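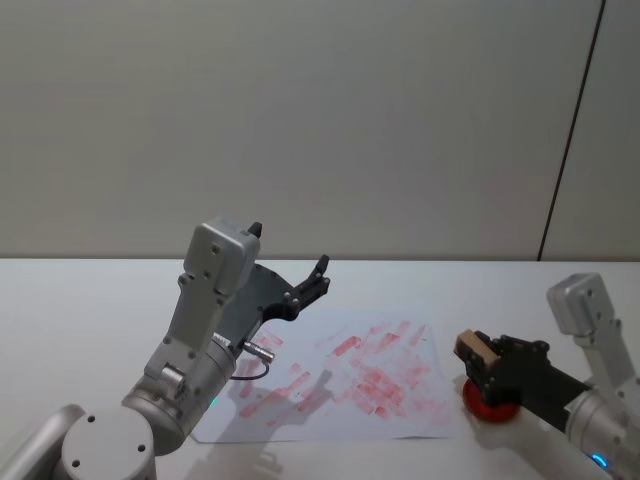
A sheet of paper with red stamp marks on a white tabletop.

The Flerkance Records Office is updating its guidance on stamped and sealed papers. This thread covers what residents should know before bringing documents to the counter. (1/13)

A stamp on a document usually shows one of three things: that it was received, that it was approved, or that a copy was compared with its original. The wording and the date matter more than the color of the ink. (2/13)

Starting in June, the office will accept certified copies of property, marriage, and school records at the Huka Street counter as well as at the main building. Originals will still be returned the same day. (3/13)

Please bring the complete document. Loose pages from a longer record can't be certified one at a time, even when each page has its own stamp. If a page is missing, ask the issuing office for a replacement first. (4/13)

Residents often ask whether a faded stamp makes a paper invalid. In most cases it does not. Staff will look for the matching entry in the register. If the entry is found, a confirmation slip is attached and the original is left as it is. (5/13)

Do not trace over, darken, or re-ink a faded mark. A paper that has been altered must go to the review desk, and review currently takes 15 working days. (6/13) 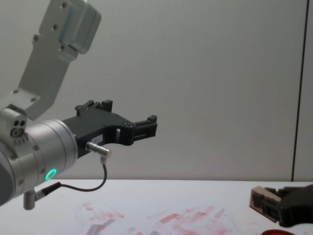

The fee for a certified copy remains the same for the first page. Longer records are charged by the page up to a limit of 70 pages. Anything above that limit is handled as a bulk request and must be arranged ahead of time by mail or at the counter. (7/13)

Some older papers carry family or business seals in place of an office stamp. The Vương collection, which the office holds on deposit, includes 198 letters and receipts of this kind. The earliest is dated 1738. (8/13)

The Vương papers may be viewed in the reading room by appointment. Pens, food, and drinks are not permitted at the tables. Pencils are provided. Visitors may take photographs without flash for personal study. (9/13)

A word on storage at home. Keep stamped papers flat, in a dry place, and out of direct sunlight. Put a plain sheet between pages so that ink does not transfer. Avoid tape, staples, and sticky notes. Laminated records can't be accepted for certification. (10/13)

Online requests are made through Trustasen, the office's document portal. Scan both sides of every page, including blank backs, and save the pages as a single file. Requests with missing sides are returned to the sender and lose their place in line. (11/13)

The Huka Street counter is open late on Thursday, with the last number given out at 6:30 p.m. Residents who need help reading an older record should mention this at check-in so that a member of the reading room staff can be called down. (12/13)

Questions about a request already in progress should include the receipt number. Please do not post receipt numbers or pictures of personal records in replies to this thread. Use the message form in Trustasen or call the main desk. (13/13)

Recent posts
Huka Street counter: parking and entrance changes
How to reset your Trustasen password
Reading room closed for shelf repairs
Replacing a lost marriage record
Vương collection: new finding list available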